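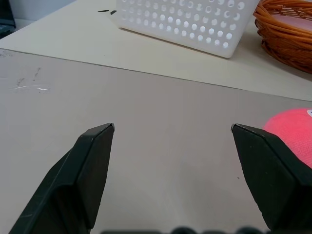
Plunmont shoppers asked to trust a parking scheme with no figures behind it

Traders on Stonow Street have been told that a new parking scheme will bring people back to the town centre. They have not been told how, and the council's own papers do little to fill the gap.

Under the plan, which goes out for comment in January, the 300 free spaces behind the old market will become paid bays. Drivers will get the first half hour at no charge and pay by phone or at a machine after that. The council says this will "free up turnover" and help the shops, a phrase that appears four times in a nine-page report and is not explained in any of them.

The firm behind the scheme, Lurketier, would run the machines and keep a share of the takings. What share is not stated. A page headed "Financial summary" gives the cost of resurfacing and new signs, then moves on to a paragraph about bicycles.

Kevin Costello has sold shoes on Stonow Street long enough to remember two earlier parking plans. "The last one was going to bring people back as well," he said. "We got new lines painted and a ticket machine that took coins when it felt like it. I'd like to see one town where this worked, and I'd like to ring somebody in it."

The report does mention a survey. It had 947 replies, and 780 of those were from people who said they would like parking to be "easier". Whether they would like it to be paid for is harder to say, as the question was not put to them. Adwoa Dankwa, who runs the fabric shop beside McGrath's chemist, filled in the form herself and ticked the same box.

"Of course I said easier," she said. "Who is going to say they want it harder? I didn't think I was voting for a meter."

Her regulars tend to stay well past half an hour. A customer choosing curtain material will often bring in a sample, go home with three more and be back before closing. Under the new rules both trips could mean a charge, unless the free half hour can be used twice in a day. The report does not say whether it can. Asked, a council spokesman said that was "a matter for the detailed design stage".

Councillor Oisín Moriarty, who is backing the plan, said the present arrangement suits office workers who arrive at 8am and leave their cars until evening. He may well be right. Anyone who has tried to park there at mid-morning will know how full it gets. But the council has not carried out a count of how long cars stay, and a simple time limit, which would cost far less, gets a single line in the report. It is described as "less flexible".

Moriarty said he expected the town to see the benefit "fairly quickly". Pressed on what that meant, he said it would be wrong to put a date on it.

Residents of the streets nearby have a different worry. Rónán Phelan lives on Chapel Row and expects drivers who will not pay to end up outside his house. He has collected nearly 2090 signatures on a petition asking for the plan to be put off until a proper study is done. The council has confirmed that it received the petition and says it will be "noted".

Comments can be sent in writing or handed in at the library desk up to 5pm on the last working day of the month. Lurketier was asked how many towns it works in and what happened to footfall there. It sent a brochure.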